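Trirnum stitch notes

Plain-text notes on hand stitching and knots, gathered from evening classes and typed up by Lucinda Zamora.

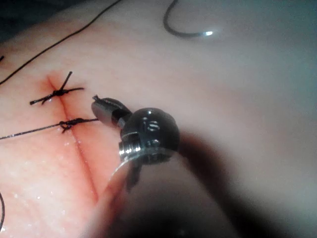
The set holds 391 entries, one per line, in a single UTF-8 file. Fields are separated by tabs: name, other names, thread, source. Spelling follows the source, so expect both "whip stitch" and "whipstitch".

Known gaps
Entries 56 to 200 have no thread field – Vitalii Panasiuk is filling these in.

Send corrections by Sunday if you want them in the May release.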